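Sarkutstead Technical Workshop
Module 3: Bench Setup for Small-Object Work
Handout, revised 25 July 2022
Prepared by Laiba Butt

3.1 Scope

These notes cover the preparation of a wooden bench top for work with small solid objects: cubes, blocks, indicator lamps, sensor housings and similar items with a footprint well under that of the hand. They assume you have read the Module 2 handout on lighting. Large or irregular objects are dealt with in Module 4 and are not discussed, except where the same rule applies.

The practical session uses Braditz benches. The Dovano trestle tables at the back of the room have a laminated top and behave differently under side light. Do not substitute one for the other partway through an exercise.

3.2 The surface

A bench top is described by four properties: color, grain, finish and damage. Record all four before placing anything on it.

Color. Light oak-brown and similar mid tones give usable contrast with saturated blue, with black and with most metals. Contrast with yellow is weaker. A yellow object on a pale brown top separates well by hue but poorly by brightness, and the difference shrinks further in strong light. Students who work from gray-scale prints should expect to lose the yellow object first.

Grain. Grain gives direction to a surface. Work with the grain parallel to the front edge unless the exercise sheet states otherwise. Grain running toward the operator makes small rotations of a cube easier to judge, but it also draws the eye away from the edge, and most losses in this exercise happen at the edge.

Finish. A satin finish scatters light over a wide area. A gloss finish returns it in a small, bright patch. In either case a patch can become bright enough that the grain inside it can no longer be read. Treat such a patch as unusable area. Mark its outline on the layout sheet and keep objects out of it, or move the lamp and start again.

Damage. Fine scratches are acceptable. Scratches deep enough to catch a fingernail are not, as a small cube pushed across one will tip or turn. Report these; do not fill them yourself.

3.3 Grooves and edges

Some tops carry a shallow groove parallel to the front edge. The groove is useful as a reference line. It should not be used as a stop. A cube pressed against a groove may appear seated when one lower corner has dropped in, and its top face will then be slightly out of level.

Define the edge zone as the strip between the groove and the front edge. On a top without a groove, set the zone at 100 mm and mark it with low-tack tape. Objects may be placed in the edge zone for Exercise B only. For Exercise A they go behind it.

3.4 Standard layout

The standard layout consists of two cubes of different colors and one metal item carrying a light or a lens. The cubes are matte. The metal item goes between the cubes along the length of the bench, though the three need not form a straight line.

Spacing is measured face to face, at the base. Center-to-center values are not accepted in the lab report because the metal item is not a cube and its center is a matter of opinion. Minimum spacing in Exercise A is 10 mm. In Exercise B the items may be closer, provided that none of them touch.

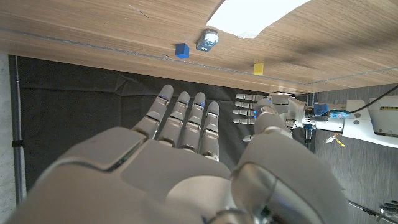
Apparent size needs care. Two cubes cut from the same stock will look unequal whenever one is farther from the viewpoint than the other, and the error in a size estimate made by eye is largest when the colors also differ. Measure with calipers. If an estimate by eye is required, write it down before measuring and leave it in the report even when it is wrong.

The lit item has its own problem. A glowing circular face reads as larger than its true diameter, and detail close to the rim is lost. Take the diameter with the light off and note the state of the light beside every other reading.

3.5 Backdrop

A charcoal or black cloth is hung below and behind the bench to suppress reflections from the floor and the lower wall. Jadoon blackout fabric, stock code 283, is the cloth supplied for this module. Cotton sheeting may be used at home.

The cloth does not have to be flat. Soft folds have little effect on a dark matte fabric, and time spent smoothing them is usually wasted. The following do matter:

- The cloth must not rise above the level of the bench top.
- It must not rest on the bench top, where it can drag an object over the edge when moved.
- Bunching near the underside of the bench is tolerated if the front edge stays clear.
- Lint on the upper face is removed with a roller, never with a damp cloth.

Stands and poles used near the backdrop should be gray or black. Use small clips. A large spring clamp will pull the cloth into a ridge and may foot against the bench leg. Check that each pole stands on its own base and is not leaning on the bench — vibration carried through a pole is the usual reason for a cube that creeps.

3.6 Procedure

1. Clear the bench and wipe it with a dry cloth.
2. Record color, grain, finish and damage.
3. Hang the backdrop and fix the clips.
4. Switch on the lamp. Mark any bright patch on the layout sheet.
5. Mark the edge zone if there is no groove.
6. Place the metal item first, then the cubes.
7. Measure all gaps at the base. Enter them in millimeters.
8. Repeat step 7 after the lamp has been on for 10 minutes.

If the two sets of readings disagree by more than the resolution of the calipers, repeat from step 6. Do not average them.

3.7 Common faults in submitted work

In the March session the most frequent fault was a missing entry for finish. The second was the use of "left" and "right" with no stated viewpoint. A layout seen from the opposite side of the bench, or with the sheet turned over, swaps both terms. State the viewpoint once at the top of the report and keep to it. Where a drawing has been inverted, mark the front edge with a double line so that the reader can orient it.

Several reports also gave cube positions relative to the bright patch. The patch moves with the lamp and is not a datum. Use the front edge and the left end of the bench.

3.8 To hand in

Layout sheet, signed. Table of gaps, both sets. One paragraph on the surface, with all four properties named. Calipers go back in the case marked with your bench number, jaws closed and the locking screw loose.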